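Wolstead Community Help › Home and Storage › Leather and small goods

Cards stuck in a snap wallet, and which way should they go in?
Posted by Shoaib Ghumman, 2024-12-11

I'm sorting out a pile of small leather wallets and card holders before I pass some of them on. Most are the plain kind with a snap on the front flap. A few of the cards go in fine and a few won't slide at all, and one of the holders has started to gap open at the fold. The pictures are from the same table.

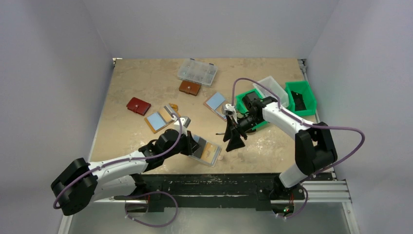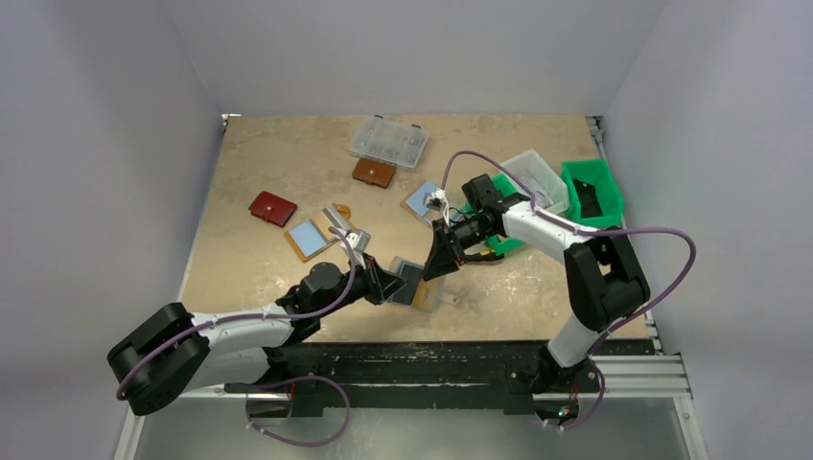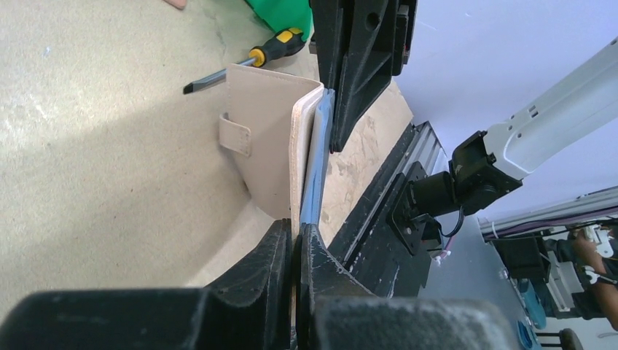

The holders I have the most trouble with are the ones that fold like a little book. When both sides have a card in them they won't lie flat, and the snap only catches if I press hard with my thumb. The tan one in the first picture has a patterned card in it and is open, and that is how it wants to stay if I leave it alone. The red and brown ones in the second picture are closed with nothing forced. I don't want to stretch the leather by cramming things in. Is there a right order for filling these, and can a tight slot be loosened without ruining it? I have a bottle of Mirani leather cream but haven't opened it. I'd also like to know if the metal card is going to wear through the leather, as I've heard that said.

Deok-su Yeon
Wolstead

I repaired bags and belts at a shop in Pradbridge for 26 years and these come up a lot.

Take everything out first and leave the wallet empty overnight, open. Leather that has been shut for a long time keeps the bend, and you will fight it on every card. The next day, put one card in one slot and leave it there for a day or two. A plain plastic card you don't need is best. If it won't go in at all, wrap the card once in thin plastic wrap, push it in slowly, then pull the card out and take the plastic with it. That gives a slot a little room. Do not wet the leather and do not use a hair dryer.

For filling, hold the wallet half open and slide the card straight down along the fold, one side and then the other. Don't bend the cover back on itself to see inside the slot. The stitching along the edges takes the strain when you do that, and the lining starts to crease at the spine. Your third picture shows some creasing in the lining there. Slight creasing is normal and I would leave it alone.

The snap should close with light pressure. If it doesn't, there is one card too many. Take it out and try again before you blame the snap.

On the cream, use very little, on the outside only, and let it dry before anything goes back in. Try it on the back first because tan leather can go darker. I never put it inside a card slot.

Metal cards do mark the lining. Put yours in the slot farthest from the fold, by itself.

wuvow_300

just buy a bigger one. I had a Wuvow with the snap and it was the same, fine with 2 cards and no good with more. The snap pulled out of mine in April and I glued it, which lasted a week.

My grandfather had a card case from 1948 that still closes but he only ever kept a bus pass in it.

Shoaib Ghumman

Thanks both. I took the cards out last night and the tan one is sitting open on a shelf. Will try the plastic wrap tomorrow. Deok-su, does the overnight part also apply to the ones with the strap closure, or only the snaps?

Deok-su Yeon
Wolstead

Same for both. With a strap, check the stitching where it joins the cover before you pull on it.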